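Ticket 226 - Porte-tasses Mirken, bras qui tournent et socle qui marque
Statut : en attente de réponse du vendeur
Ouvert par : Seren Jarman
Suivi : Gwenllian Maddocks, service après-vente Skeltstead

Message initial (Seren Jarman)

Bonjour,

J'ai acheté chez vous le porte-tasses Mirken en bois clair. La fiche promet une tenue « parfaitement stable, même chargé ». J'ai des doutes. Dès que j'accroche un mug un peu lourd au bras supérieur, le bras pivote dans son logement et le mug glisse vers la pointe. Les autres bras tiennent mieux, sans être irréprochables. J'ai suivi la notice, qui tient en trois lignes et ne dit rien du collage.

Deuxième point : le plateau de ma table est beige, et depuis que le porte-tasses y est posé je trouve de petites traces en surface. Je n'affirme pas que le socle en est responsable. J'aimerais quand même savoir ce qu'il y a dessous, parce que « finition douce » ne veut pas dire grand-chose.

Réponse (Gwenllian Maddocks)

Bonjour,

Merci pour votre message. Un léger jeu des bras est normal sur un article en bois massif et disparaît généralement avec le temps. Pouvez-vous nous dire si le porte-tasses est utilisé sur une surface plane, loin d'une source de chaleur ? Concernant les traces, nous vous conseillons un chiffon microfibre et un peu de savon doux.

Réponse (Seren Jarman)

Un jeu qui disparaît avec le temps, je veux bien, mais c'est la première fois qu'on me le dit pour une pièce emboîtée. D'habitude c'est le contraire.

La table est plane. J'ai posé un niveau dessus, puis sur le socle : pas d'écart. Pas de radiateur à côté, juste une fenêtre. J'ai vidé le support avant de refaire les essais, dans cet ordre :

1. Bras supérieur seul, mug de 240 g : pivote au bout de quelques minutes.
2. Même mug sur un bras inférieur : ne bouge pas.
3. Deux mugs en même temps, un de chaque côté : le bras supérieur pivote encore, et le montant reste droit.
4. Bras retiré, logement dépoussiéré, bras remis en forçant à la main : tient une soirée, puis recommence.

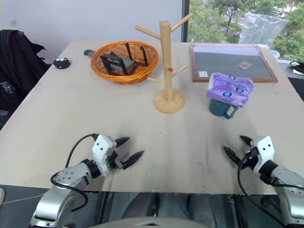

Pour moi le montant et le socle sont hors de cause. Reste l'emboîtement du bras, et je ne vois pas ce que la planéité de la table vient faire là-dedans. Le savon doux, je l'ai essayé : une partie des marques est partie, les plus fines sont restées. Elles étaient peut-être là avant, je le note par honnêteté.

Réponse (Gwenllian Maddocks)

Merci pour ces essais très détaillés. J'ai transmis à l'atelier d'Astbridge. Leur proposition est d'enrouler une fine bande de papier autour du tenon avant de le remettre en place, ou d'y déposer une goutte de colle à bois. Nous pouvons aussi vous envoyer des patins en feutre Bakker pour le socle.

Réponse (Seren Jarman)

D'accord pour les patins. Pour la colle, j'ai une question avant d'y toucher : si je colle et que le bras se fend, est-ce que la garantie tient toujours ? La notice exclut « toute modification ». J'aimerais une réponse écrite ici, pas par téléphone.

J'ai essayé le papier en attendant. Ça tient depuis hier avec le mug de 240 g. Je ne considère pas ça comme une réparation - c'est une cale.

Note interne (G. M.)

Question de garantie transmise à Astbridge. Patins Bakker à expédier. Proposer un bras de rechange si l'atelier en a encore, sinon échange complet en juin. Ne pas clôturer avant la confirmation de la cliente.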